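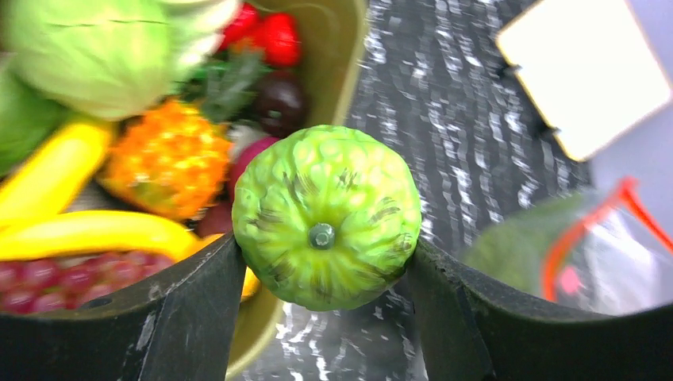 WURDALE PRODUCE DEPOT
Premises and cold store safety checklist, with comments

Inspected by: Lionel Stockdale
Accompanied by: Simão Godinho, depot manager
Date of visit: 7 Apr 2024
Previous visit: January
Areas covered: goods-in, chill rooms A and B, ripening room, packing room, dry store, loading bay, yard, staff areas
Areas not covered: roof, upstairs office at the Tapley end (separate lease)

Key
S - satisfactory
A - action needed, see comment
R - repeat item, raised at the previous visit and still open
N - not inspected or not applicable

1. ACCESS AND YARD

1.1 Pedestrian route from gate to staff door marked and unobstructed: A
Painted line worn away between the gate and the weighbridge. Repaint before the summer season. Drivers were seen walking across the turning area.

1.2 Yard surface sound: S
The pothole by the diesel tank has been filled. Patch is slightly proud of the surrounding surface but not a trip hazard.

1.3 Yard lighting working: R
Lamp over the north gate still out. Mr Godinho states that the lamp was replaced and failed again within a week. Ask the electrician to look at the fitting and the supply cable, not only fit another lamp.

1.4 Speed signs in place and legible: S

1.5 Drainage channels clear: A
Leaf and film wrap in the channel along the loading bay. Cleared by staff during the visit. Add to the weekly list.

2. LOADING BAY

2.1 Dock levellers serviced and in date: S
Service sheets seen for both levellers. The lip on the left-hand leveller is slow to drop. The service engineer has recorded the same thing and rates it as wear within limits.

2.2 Rated load shown at each leveller: A
Plate on the right-hand leveller painted over. The handbook gives 2000 kg for the older type, but the plate itself needs to be readable. Strip the paint or obtain a new plate from the maker.

2.3 Wheel chocks available and in use: A
Chocks present. One trailer on the bay was not chocked at the start of the visit. Corrected at once when pointed out. Brief the early shift again and record the briefing.

2.4 Edge protection on unused doors: S

2.5 Dock shelters and bumpers: S
Some splitting to the rubber on the bumper nearest the office. Fixings are tight. Look again next time.

3. CHILL ROOMS A AND B

3.1 Doors can be opened from inside when locked: S
Tested on both rooms by the inspector with the door shut and the outer latch on. Release on room B is stiff and took two pushes. Lubricate with a product suited to low temperatures.

3.2 Person-trapped alarm: R
Room A satisfactory. Room B sounder works but cannot be heard in the packing room with the extract fan on. A repeater beacon was recommended in January and a quotation has been obtained from Cirnia, but no order placed. Until it is fitted, lone working in room B after the office closes is to stop. Mr Godinho accepted this on the day.

3.3 Floor condition: A
Standing water below the evaporator in room A. Drip tray outlet appears partly blocked. Clear it and check the trace heating on the drain line.

3.4 Ice build-up on door thresholds: S

3.5 Door seals and strip curtains: A
Two strips missing from the room B curtain and several have gone cloudy. A truck driver cannot see a person on the far side through cloudy strips. Replace the whole curtain.

3.6 Refrigerant leak detection: S
Sensor calibration certificate in date. The panel log shows no alarms since it was last cleared.

3.7 Temperature log kept: S
Kept on paper and complete. Outside the scope of a safety visit except where staff have to enter the room to take readings.

4. RIPENING ROOM

4.1 Warning sign on door: A
The sign says No Entry and nothing else. It should name the gas in use and state that the room must be vented before entry. Wording as supplied by the gas contractor would do.

4.2 Venting procedure written and followed: S
Procedure is displayed beside the controls. Operator questioned and gave the correct order without prompting.

4.3 Portable oxygen monitor: A
Present, charged, bump test record incomplete for two weeks in March. The gap matches the holiday of the usual operator. Name a deputy.

4.4 Ignition sources kept out: S

4.5 Extract fan interlock: N
Room in cycle at the time of the visit. The contractor is to test it at the end of the cycle and send the result to Mr Godinho, copy to the inspector.

5. PACKING ROOM

5.1 Guards fitted to conveyors: A
Fixed guard at the tail roller of the short conveyor held by cable ties at one corner. Conveyor isolated and tagged until a proper fixing is fitted. Cable ties are not accepted as a fixing on any guard.

5.2 Emergency stops tested: S
All stops pressed in turn with the line running. The pull-cord on the long side is slack but operates. Tension at next service.

5.3 Knives: S
Issued and signed for. Blades retract. Blade disposal box is secure and not overfull.

5.4 Manual handling: A
The bottom layer of each pallet is lifted from floor level. The lift table is in the corner with crates stored on it. Clear it and use it. No written assessment could be found for the heavier root vegetable sacks. The sheet offered was for a different site (Jendcombe) and assumes a hoist which Wurdale does not have.

5.5 Noise: S
Last survey result 84 dB at the label end. Hearing protection is offered at that position and two of the staff were wearing it. Repeat the survey if the line speed is raised or the extract fan changed.

5.6 Floor clean and free of waste: S
Leaf and stalk under the trimming bench, swept between runs. Acceptable. Squeegee and bin are within reach.

5.7 Cleaning chemicals: A
Unlabelled spray bottle on the sink. Contents said to be sanitiser. Disposed of. Refill bottles are to carry the supplier's label.

6. DRY STORE AND RACKING

6.1 Load notices displayed: S
600 kg per beam pair on the end bays. Notices match the configuration seen.

6.2 Upright damage: A
Dent to the front upright of the bay nearest the roller door, facing the aisle. Measured with a straight edge and found to be over the limit for amber damage. Bay to be offloaded and not refilled until the upright is replaced. It is the second upright replaced in that position, so an upright guard should be fitted at the same time.

6.3 Beam safety clips: A
Clips missing on the upper level in two bays. Spares are held in the office and were fitted before the end of the visit.

6.4 Pallet condition: A
Broken deck boards on several pallets at height. Check pallets at goods-in and reject there.

6.5 Cardboard stock: S
Kept clear of the heater and below the lights.

7. TRUCKS AND CHARGING

7.1 Thorough examination in date: S
Reports seen for the counterbalance truck and the reach truck.

7.2 Daily checks recorded: R
Sheets for the reach truck filled in for the whole week in one hand and one pen, including a day not yet reached. Raised in similar terms in January. The check takes a few minutes and has to be done by the person who will drive the truck.

7.3 Charging area ventilated, no storage: A
Stretch wrap and a stack of trays against the charger. Moved. Mark the floor.

7.4 Operator certificates: S
One refresher falls due in the autumn.

8. FIRE

8.1 Escape routes clear: S

8.2 Final exit doors open easily: A
Door at the Tapley end binds on the threshold. Plane or rehang.

8.3 Extinguishers in date and in place: S
The one by the ripening room has been moved back to its bracket.

8.4 Alarm tested weekly: S
Log complete, call points rotated.

8.5 Emergency lights: A
The fitting outside the staff toilet did not come on under test.

9. WELFARE AND FIRST AID

9.1 First aid kits stocked: S
Eyewash bottles in the packing room expire shortly. Order now.

9.2 Accident book: S
Entries are clear. Three of the recent ones concern cuts from crate banding. Issue banding cutters at goods-in, where box knives are being used for the job.

9.3 Hot water and drying facilities: S

9.4 Cold work clothing: A
Jackets adequate. Gloves supplied are one size only and two of the staff had brought their own.

9.5 Rest area: S
Complaint received about the fridge. Passed on.

PRIORITY ITEMS

Immediate: 3.2 (lone working in room B), 5.1 (conveyor guard), 6.2 (offload bay)
Within one week: 1.3, 2.3, 4.3, 7.2, 8.5
Within one month: 2.2, 3.3, 3.5, 4.1, 5.4, 8.2, 9.4
By next visit: all other items marked A

COST NOTE
Mr Godinho asked for a figure to put to the owners. Parts only, the upright guard is £200 at list price. The room B beacon is priced separately in the Cirnia quotation, which is valid until the end of the month. No estimate is given for the door at the Tapley end, as the landlord may be liable for it under the lease - the lease was not available on the day.

DEPOT REPLY (S. Godinho)
3.2 - Order for the beacon to be placed this week. Notice put up on the room B door.
5.1 - Bracket being made. Conveyor stays off.
5.4 - Lift table cleared. Will write our own assessment for the sacks.
6.2 - Bay offloaded and taped.
7.2 - Accepted. Sheets will be kept on the truck and collected each evening by the shift lead.
8.2 - Have asked the landlord.

Signed: L. Stockdale, S. Godinho
Copies: depot file, owners, Tapley office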